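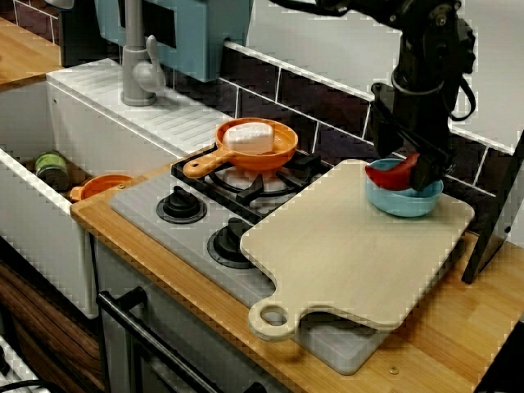 3 min read

Speaker notes: Getting to know Condadero
Travel evening, January 19, 2026
Speaker: Mirela Nogueira

Opening

Good evening. Thanks to Bernadette Coughlan for setting up the room and the projector. I'll talk first and take questions at the end. If you can't hear me in the back, wave.

I lived in Condadero for three years and still go back every September. Tonight is for people who are going for the first time and want to know how the town is laid out, how to get around, and what to do with a few days.

Where it is

Condadero is a harbor town at the mouth of the Bezerra river. The river cuts it in half. The old town is on the north bank and the newer part is on the south bank. Most hotels are on the south side and most of what visitors want to see is on the north side, so you will cross the river a lot.

(Map slide. Point out the two bridges and the ferry landing.)

The upper bridge takes cars and buses. The lower bridge is for walking and bicycles only. Taxi drivers will ask which side you want, so learn the words for north bank and south bank before you arrive.

A little history

The town got its charter in 1662. Before that it was a fishing settlement that paid its dues to a landowner upriver. The customs house on the north quay is the oldest public building still standing. It was burned once and rebuilt on the same footings.

For a long time the money came from salt. The salt pans east of town are mostly gone, but the street names are still there – Salt Street, Weighers' Lane, Sack Yard. The harbor is now used by fishing boats and a small container line.

(Do not get into the border dispute. It takes ten minutes and someone always argues.)

Getting there and around

The closest airport is inland. The train from the airport station takes 27 minutes and ends on the south bank, next to the bus depot. Buy the ticket before boarding.

In town, walk if you can. The north bank is steep, with steps in place of sidewalks on several streets. Bus 2 goes up to the fort and comes back by the market. Aparecida Falcão, who some of you met last year, uses a cane and managed the whole north side by taking the bus up and walking down.

The ferry stops running in high wind. Check the board at the landing.

What to see

The market is best early. Fish is at the river end, fruit and bread at the other. Go on to the customs house, then up to the fort for the view over the harbor.

The town museum is small. Ilaria Palumbo gives the English tour there and will stay and answer questions if the group is quiet. Ask her about the tide tables painted on the wall in the back room.

If you have an extra day, take the regional bus to Stomer. It has a long flat beach and a lighthouse. There is one café, and it closes in the afternoon.

(Stomer slides. Go quickly if we are behind.)

Weather

Summers are hot and crowded. September is warm, with cooler nights and open tables at dinner. Winter is wet and some of the smaller hotels shut. Bring shoes with grip any time of year – the paving on the quay is polished smooth.

Questions I usually get

Is it safe? Yes, with ordinary care around the bus depot at night.
Can you drink the tap water? Yes. It tastes of minerals.
Do you need a car? Only for the upper valley.

Closing

Dalva Prado has the handout with bus times and the hotel list. It's on the table by the door. Take one per household, please.

Next month's talk is on Wusis and the lake district.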